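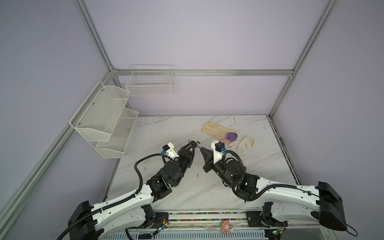 Figure 1. Work surface with the two gloves and the brush at the right; wire baskets on the walls, empty.

6/27/21
By Nkechi Edet

3. Locks, keys and the surface they are laid on

3.1 Choice of items

The Skestberg store issues padlocks together with the small goods that tend to be kept in the same drawer: work gloves, hand brushes, key rings. The returns log for January lists 29 cases in which a padlock came back with a key that did not open it. In most of these the lock and the key were both sound and had simply been paired wrongly at the sorting table. The present section deals with the sorting table only. Storage in the drawers is treated in Section 4.

Padlocks differ in body colour, body size and shackle shape. Keys differ much less. A flat silver key gives the sorter little to go on apart from its length and the way it is held to its neighbours, and for this reason the joining of keys was recorded as a property in its own right. A key on a split ring, a pair of small keys joined directly and a key left in its lock were entered under separate codes.

Brass bodies were found to be the easiest to assign. The colour stands out against a pale top at any angle, and a sorter does not need to read the lettering on the face to tell the lock from its darker neighbours. Dark grey and black bodies are a harder case. Under the store lighting the two finishes are readily confused, and the Dresum scheme, which relies on colour names, gave different results for the same lock on different occasions. We therefore entered both as 'dark' and separated them by size. 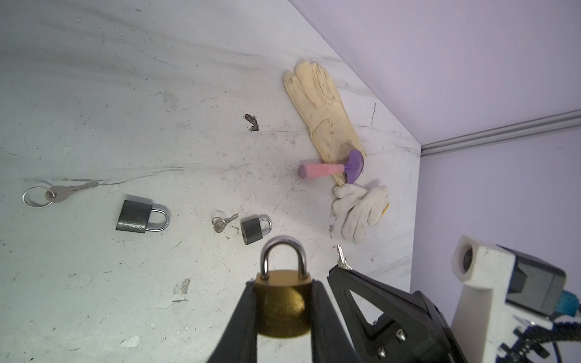 3.2 Layout on the table

Two layouts were compared. In the first, each lock was set down beside its own key before anything else was moved. In the second, all locks were placed first and the keys were added afterwards. Gloves and brushes were kept to the right in both cases, with the brush laid across the gloves so that neither had to be shifted to reach the other.

The first layout takes up more of the table but leaves less to remember. Its weak point is the shackle. A padlock lying on its side needs clear space on the shackle side, or the curve will catch a split ring when the lock is next lifted. Haslinger's layout sheet allows for the body alone and is too tight for this reason. We added a margin equal to the height of the shackle. 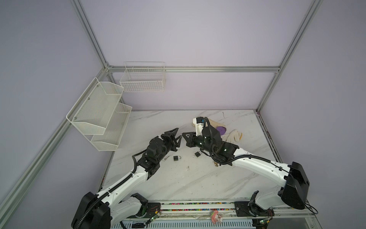 The small locks need the same margin in proportion, though in practice they were given more. A small lock put down close to a large one is easily read as belonging with it, and its key is then assigned to the larger body. Moving the small lock a short distance away was enough to prevent this. No change was made to the order in which items were handled.

3.3 Surface and finish

The table top is white with a grey marble-like pattern. It was chosen for contrast and on the whole serves well, but it has two drawbacks. Thin silver keys come close in tone to the grey veins, and a key lying along a vein can be missed at a first pass. The top is also worn. Scuffs, specks and small chips have built up over its service life, which the supplier, Undis, gives as 1000 sorting sessions. A dark chip beside a glove may be taken for a small part that has been dropped.

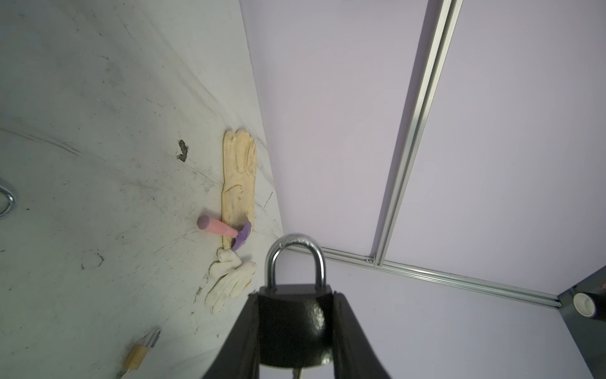
Glossy bodies add a further difficulty. A polished shackle and a smooth dark face both throw bright reflections, and these hide marks that would otherwise help to tell one lock from another – stamped marks on the arch in particular. Turning the lock slightly is usually enough to bring such marks out. Where a key was present in the body, it was left there until the lock had been entered, and the pair was treated as a single item from then on.

Comments (3)

tmarsh: Did you try a plain dark mat? Brass would still show up and the veins would no longer matter.

Nkechi Edet: We did, briefly. The silver keys improved and the dark locks became much worse. The results are in Section 4.

rowan_k: The shackle margin is useful. We have always spaced by body width and the rings do catch.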